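Home | Archive | Workshop | Contact

Refurbishing an Older Desktop Tower: Notes on Order of Work

Filed under: Hardware, Repairs

The household desktop, a Jaltham tower purchased secondhand from Fallik in January, is the subject of the present entry. Its replacement was considered and declined. A new machine of comparable capacity was quoted at $705, while the parts required for refurbishment came to $54.

The case is laid on its side before any component is removed. Memory modules are taken out first and placed in antistatic sleeves. The processor cooler and processor follow. Drives and expansion cards are then set upright in a slotted tray, where their labels can be read and their connectors do not touch the table. All 14 screws are kept in a single lidded dish.

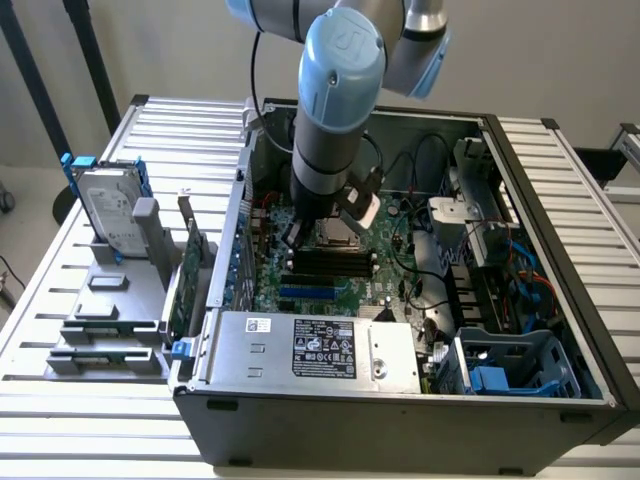
Should the power supply be removed for cleaning?
Removal is unnecessary unless the fan is noisy or the unit is to be replaced; compressed air applied through the vents is sufficient, and the housing should never be opened.

Reassembly will proceed in reverse order once the thermal paste has been delivered by Buveo.

Tagged: desktop, refurbishment
3 comments | 14 shares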